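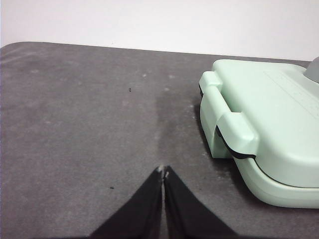
Sistside, December

Zondlow Home Help
Home Topics Unresolved Members Log in
Search all threads Go

Felt-type cover under a countertop appliance, and a loose knob on a glass lid

Posted by matside_1041
2331 views

I use a gray felt-type cover as a work surface against a plain wall. The mint-green appliance sits at the right-hand end of it. It is the compact kind with a flat top lid and a latch handle at the front left. The cover was put down to stop scratches and to reduce noise when things are set on it. It does both well.

My concern is heat. The label underneath says 120 volts and gives a wattage that is partly worn off. I have no manual. The feet are short, and with a soft cover below them they sink in slightly, which leaves less air under the base than there would be on a hard surface. So far I have only run it on the stove top, with the burners off, and carried it back after it cooled. I would like to stop doing that.

The cover also sheds and collects lint. Pale flecks show up on it whatever I do, and I don't want them near a heating plate. A vacuum with the brush attachment picks up most of the loose material but leaves whatever has worked its way into the nap.

The second item is a glass lid that I keep with the same set. It is the ordinary round type with a steel rim, a small metal steam vent and a green knob at the center. The knob has started to turn when I lift the lid. I can tighten it by hand and it holds for a few days. I would like to know whether the screw can be locked in some way without cracking the glass, and whether the lid can be stored flat on the cover.

What I have tried so far:
- turning the cover end for end (no change in the lint)
- a lint roller (works, but lifts the surface and makes more fuzz)
- a dab of white glue on the knob thread (lasted until the first wash)

The cover was sold by Modise as a desk and shelf liner. It is 40 inches long. The tag gives the fiber as polyester and says nothing on temperature.

Posted by pressplate

Take the cover out from under the appliance when it is running. Polyester softens when it gets hot enough, and the tag gives you no rating to work from. The base of a small press of this kind normally stays far cooler than the plates, but that assumes air can move under it. Soft material around the feet blocks that air, and any vents in the base are closed off at the same time.

The simplest arrangement is a hard, heat-tolerant board on top of the cover, larger than the appliance on every side. A ceramic tile works. So does a sheet of cement backer board with the edges taped. I would avoid a wooden cutting board unless it is thick, and I would not use a silicone mat alone, because it bends with whatever is under it and the feet will still sink.

Check the following before you leave it there permanently:

1. Push down on one corner of the appliance with the lid open. If the board rocks, the cover is bunched underneath. Smooth it and repeat.
2. Run the appliance empty through one normal heating cycle. Stay with it.
3. Unplug it, let it cool until it can be handled, lift it off and feel the board where the base stood. Warm is acceptable. If you cannot keep your palm on it, go back to the stove top.
4. Lift the board and feel the cover. It should be at room temperature or close to it.

Keep the back of the appliance off the wall as well. Steam comes out when a latch-type lid is opened, and paint takes it badly over time. A hand's width is the usual minimum. More is better if the lid swings up and back.

On lint: use a damp rubber glove and wipe in one direction. It rolls the fibers into a clump that can be picked off. It does not raise the nap the way an adhesive roller does. Do this with the appliance unplugged and moved away.

Posted by tinlid

just wash the cover. cold, gentle, hang it up. mine stopped shedding after the second time. never had any problem with heat but I only use mine for toast

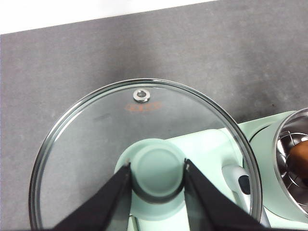 Hekska_parts: The lid is the more urgent job of the two. A knob that turns under load is a knob that can let go with hot food under it, so stop using it until it is fixed.

Turn the lid over on a folded towel. There should be a single screw on the inside, with a washer between the screw head and the glass. Take the screw out completely and look at the washer. Lid washers are usually silicone or a fiber material, and they flatten with age. Once flat, they let the knob rotate no matter how hard the screw is tightened. This is the most common cause and the part costs very little.

Replace the washer with one of the same outside diameter and the same thickness as the original when new. If you go thicker, the screw may not reach enough thread in the knob. Fit a second washer between the knob and the outside of the glass if there was one to begin with. Metal must never bear directly on the glass.

Tighten with a hand screwdriver only. Stop as soon as the knob no longer turns with moderate finger pressure. Glass lids tend to break from the center hole outward, and overtightening is how it starts.

Do not use thread-locking liquid. Most types are not meant for food contact, and some attack plastic. White glue, as you found, is water soluble. If the thread inside the knob is stripped, replace the knob. Measure the screw diameter and the hole in the glass before ordering, since universal knobs are sold with several screw sizes and the package does not always say which.

While the screw is out, clean the hole and the steam vent. A cotton swab with dish soap is sufficient for the vent. Grease in it slows the steam, and the lid then rattles at the rim.

For storage, flat is fine if the lid is dry and nothing is stacked on it. Put it knob up. The felt will not hurt the steel rim, but fibers cling to a greasy one, so wash the rim properly first. Do not lean it on the appliance, where it can slide when the latch is released.

I agree with the board. I don't agree with tinlid that washing settles the matter. It removes loose fiber and leaves the heat question where it was.

Posted by matside_1041

Thank you. The washer was flat and had split on one side. I have ordered a replacement and taken the lid out of use. The tile is in place on the cover. After one cycle the tile was slightly warm below the base and the cover underneath was cool. The damp glove removed more lint than the roller did.

One remaining point is that the tile slides on the cover when I close the latch. I may try rubber dots on the underside.

Posted by pressplate

Use cork dots. Rubber can leave marks on polyester. Put them near the corners and hold the tile with your free hand when you press the latch.

Related threads
Cleaning the hinge on a sandwich press
Steam marks on a painted wall behind the counter
Replacement knobs for glass lids: measuring the screw
Liner for open shelves, felt or cork
Hekska lid washers, silicone or fiber
Appliance feet leaving rings on a soft mat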